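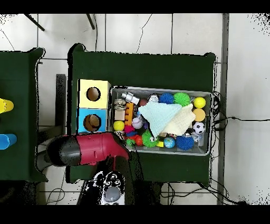
2/8/25 – gripper comparison, Hina vs Yeoman

Carried on with the sorting task on the green cloth. Mixed bin on the right, yellow box and blue box on the left, holes facing up. Same controller settings as in January, speed limit left at 42 per cent.

Ran 122 picks with each gripper. Hina dropped four, all spiky balls, and all on the lift. Yeoman held the spiky ones well but kept dragging the knitted cloths along with whatever was underneath. Peiyu Lei thinks the fingers close too low and wants another few millimetres of clearance before we blame the pads. Fair enough.

The metallic canister is still a nuisance. Depth drops out on the shiny side and the planner picks a grasp point behind it. Tried the second exposure preset – no real change.

Cycle time on the Yeoman is slower by about a second, mostly at release over the hole. Colour matching on the boxes was fine.

Logs are in the Mumari folder, run 698. Lorenz Zürcher has the calibration file, need to get it off him before swapping back.

To do: rerun without the cloths, raise the close height, email Hivstead re spare pads.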